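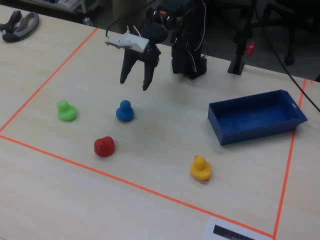 **Garnico desktop arm with two-finger gripper: three stars out of five**

Oct 1, 2024

We bought the Garnico in April to sort small toys into a tray, mostly as a way to try out pick-and-place before spending more. It did 3,640 picks before the fault I'm writing about.

Setup was fine. The base needs a flat table and the software asks you to mark out a work area. We used orange tape. Rubber ducks are a fair test because the heads are round and the fingers tend to slide off.

The fault is in the gripper servo. After almost 9 minutes of steady work it stops reporting its position, and the arm carries on as if the fingers had closed. It goes to the tray, opens, and logs a good pick with nothing in it. Worse, on two runs the arm dropped onto the table when I restarted the software. No warning, no slow descent. Keep your hands out of the taped area until the torque light is steady – the manual doesn't say this anywhere.

Pasten, the dealer, swapped the servo once. Same fault within a day. A Fuchs power supply in place of the stock one helped with the dropouts but not with the restart problem.

Reach and repeatability are good for the price. I would not use it near children, and I would add a power cutoff switch on day one. The Trolludia arm costs more and ships with one.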